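Keeping household papers for a small claim or court date

15 March 2019

A dispute over a fence, a bond or a bad repair is mostly won or lost on paper. These tips come from getting our own kitchen drawer in order before a hearing over work done by Detside at our old place in Rosel.

Start with one folder for one dispute. Put the newest paper at the back, so the story reads from front to back.

Write the date you received each letter in pencil on the top corner. Keep the envelope too if the postmark matters.

Photocopy receipts printed on shiny till paper. The ink fades, and ours from November was already hard to read. A $70 callout fee is worth nothing if the slip has gone blank.

Print text messages with the sender's number and the date showing. Cropped ones cause arguments.

Keep a running sheet of costs inside the cover. Ours had a $260 plumber's bill, $100 for a second opinion and a total claim of $3,562. Add it up twice on a calculator.

Make three sets of everything - one for the court, one for the other side and one for yourself. Number the pages before you copy them.
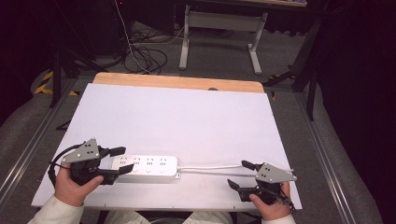

Use bulldog clips instead of staples until the sets are final. You will almost certainly find another page to slip in.

Don't write comments on the originals. If you need to mark something, use a sticky note or mark up your own copy.

For damaged items, take a photo next to a ruler and hang on to the item itself until the matter is finished, including any time for an appeal. A labelled shoebox in the hall cupboard will do.

Check the filing rules with the court registry before you lodge. Forms and fees change, and the staff can tell you which form to use, though they can't give legal advice.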